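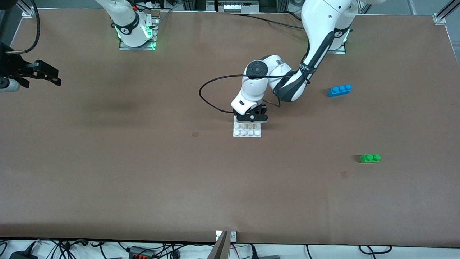

The Luldale cell, left gripper over the baseplate, blue and green bricks lying on the table.

Luldale bench cell: progress report to Sendus, period ending November
Prepared by Danang Sitompul, Morkis

Summary for those with a meeting to get to

The cell runs. It ran for more of this period than the last one, and most of the stoppages were ours. We have spent less than planned on parts and more than planned on Ezequiel's patience, for which there is no budget line. The one thing we promised and have not delivered is the written maintenance schedule, and I come to that under its own heading so that it can't be said I hid it.

Mounting and alignment

Both arms have been taken off their mounting plates, cleaned underneath and put back. The left arm had been creeping. It was a very small creep, well inside what the eye forgives, but a brick stud does not forgive much, and by the end of a long afternoon the gripper would arrive over the baseplate with great confidence and slightly to one side of it. Ezequiel Becerra found two bolts on the plate that had been done up by hand and never torqued. They had been signed for as torqued. The signature was mine.

We now torque every bolt on both plates at each service and mark the heads with paint pen. Since refitting, the left arm has held its position through 100 consecutive approach moves without needing its offset touched. The right arm was fine before and is fine now, and gets no credit for it.

Please note for anyone reading our fault logs: "left" and "right" are always the robot's own. If you stand at the front edge of the table, the left arm is on your right. Suryani Wuisan has written this on a label, and then on a larger label.

Cables

This is where most of our downtime went. The thin cable at the left wrist has to have enough slack for the wrist to turn over and not so much that it drags across the work. We began the period with too little, and lost a connector. We then went to too much, and the arm began tidying bricks off the table on its way past. The present loop is a wide one and it is a compromise. It clears the baseplate on all of the programmed moves and it comes closer than I would like on one of them. Kamarul Siregar has asked Bakos for a sprung cable guide that clips to the forearm. Bakos have been very pleasant about it and have sent us a catalogue.

Floor cabling at the front of the table has not improved. It was on the list last time, and it is on the list again below with the same wording, to save you looking it up. The power strip works and everything plugged into it works, but following any one cable from end to end is still a job for two people and a torch. We have a length of trunking. It has been leaning against the wall for most of the period.

Grippers

We changed the finger pads on both grippers. The old ones had gone shiny and the bricks were slipping out when held by the narrow sides. The new pads hold well. They also hold on slightly after they have been told to let go, so the open command is now followed by a short pause and a small lift. Sotiris Margaritis calls this the handshake. It adds a little to each placement and has cut our dropped bricks from 11 to 5 over the standard test run, which I think is a fair trade.

The fastener in the middle of the left gripper's fingers is checked each morning with a fingertip. It has worked loose once. We found it on the floor, among the cables, eventually.

Table surface

The brown paper stays. We did try a rubber mat, which gripped beautifully and curled at every corner. Paper is cheap and matte, and it can be changed before the kettle boils. It is held down by metal brackets at the edges, and the only trick is to pull it flat before doing up the front one. We do not always manage this and it goes into creases, mostly at the front, where they do the least harm.

Dark marks on the paper are more of a nuisance. A small square smudge is enough to start an argument about whether something is a brick, chiefly among the people. Our rule is to change the sheet at the start of a test run and otherwise leave it alone. Compliance with this rule has been mixed.

Start-up routine

Power on, wait for both base rings to show green, then home the right arm first and the left arm second. Doing it the other way round sends the left elbow through the place where the right gripper would like to be. We did it the other way round once. No parts were broken and the order is now enforced in the start-up script, so it no longer relies on anyone having had coffee.

The maintenance schedule

It is late. What we have is a bench notebook in four sorts of handwriting and a draft by Suryani that covers the grippers and the mounting plates properly and stops at the word "Cables". I would rather send you a complete version next period than that one now, but you may have the draft if you ask.

Spending

Finger pads, bolts, one connector, paper. Receipts are attached. The money set aside for a replacement wrist joint is untouched and we ask to carry it forward. The joint is in good order, and I would like to have the means of replacing it on the day I am proved wrong.

Next period

Finish the schedule, cables section included.
Fit a cable guide to the left forearm, from Bakos or made here.
Tidy the floor cabling at the front of the table.
Run the full placement test with both arms working at once, for 7 hours, with Ezequiel present and me at a safe distance from the torque wrench.

Questions to me in the first instance, or to Kamarul if they concern the catalogue.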